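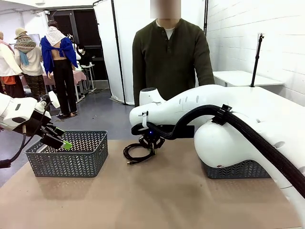

Attachment 1: brown tabletop, white arm at right

Ticket: Stonar light curve upload stops partway
Opened: Jun 8, 2018
Site: Drorormont
Component: Roluvar uploader
Status: Closed, fix confirmed by reporter

Reported problem
Uploads of transit observations to the Stonar archive stop before the end of the night's run. The progress bar stays where it is and no error is shown. The log has one line repeated: "waiting for time stamp." Smaller runs go through. Last night's run was 200 frames with 31 second exposures, taken with the club's main telescope. The target is a known exoplanet host, so we have a predicted mid-transit time to compare against.

Reply from support
Please send the log file and the header from the first and last frames. Also tell us which program writes the headers and whether the capture computer's clock is synced during the night.

Reporter
Log and headers sent. Capture is done with Min. The clock is synced at startup only. Nothing was changed on our side except that Min was updated before this run.

Support
The last frame's header has a start time earlier than the one before it. Roluvar sorts by start time and waits when it finds a frame out of order. In your log the first bad frame comes right after the meridian flip. The new Min restarts its own timer at the flip and writes local time until the next sync.

Steps to try:
Close Roluvar and delete the partial upload from the queue.
In Min, open Settings, then Headers, and set the time source to UTC.
Set clock sync to every 5 minutes.
Run the header repair tool on a copy of the frames.
Upload again.

Reporter
Did all of the above. The repair tool changed the frames after the flip and left the others alone. All 200 uploaded. The mid-transit time now matches the prediction within the error bar.

Support
Closing. A check for this is planned for the August release of Roluvar. Until then, leave the time source on UTC.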